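Questions I get asked about mending and altering clothes

I run a small mending service from my back bedroom in Skekarholm, and the same questions land in my inbox every week, so I've finally put the answers in one place. If yours isn't covered, drop me a line and I'll add it (I do get round to it, eventually!).

What sort of things do you mend?

Mostly everyday clothes. Jeans, coats, school skirts, cycling tops, swimwear, the odd tent bag. I'll have a go at knitwear if the hole is smaller than a fist. I don't do leather or wedding dresses, my nerves aren't up to it.

How much does it cost?

A plain hem is 100 kronor. A new zip in a jacket starts at 256, and yes, that's an odd number, it's what the old price became when the zips went up and I never rounded it. I'll always give you a price before I pick up the scissors.

Do I need to wash things first?

Yes please. Washed and properly dry. I love you all but I have to sit with my face very close to these things.

Can you take in sportswear without ruining the stretch?

Usually, yes. Slippery or stretchy fabric wants a ballpoint needle, a narrow zigzag and a lot of patience, and I tack it by hand first so the layers don't creep. If there's mesh in the seam I go slower still, as the needle likes to drop into the holes and drag. What I can't do is bring back stretch that has already gone. Once the fibres have perished and the thing bags at the knee, no amount of stitching will cheer it up.
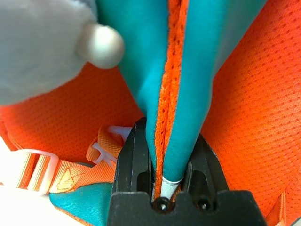 Elīna Kuusk wrote in to say that she unpicks the side seams completely before taking in a running top, and that she'd never trust a machine foot on mesh without a sheet of tissue paper underneath. I've tried the tissue since and I'm a convert! It tears away cleanly afterwards and the stitches sit much flatter. The full unpicking I still save for tops with a lining.

What thread do you use?

Polyester for nearly everything. I buy Bretum on the big 900 metre cones, and I keep a tin of cotton for old linen. If you want a visible mend in a loud colour, say so and I'll send you a photo of what's in the drawer.

How long will it take?

Allow 12 days. November is always worse, when everyone finds their winter coat and remembers the lining went in March, so do get in early if you can.

Can I learn to do this myself?

Of course you can! Start with buttons, then hems, then patches on something you don't mind spoiling. Mwende Tanui's evening class at the Gachanja rooms is how I got going, and she still takes complete beginners.

Do you post things back?

Yes, anywhere in the country, at whatever the post office charges me. Put your name on a bit of paper inside the parcel, and your phone number too.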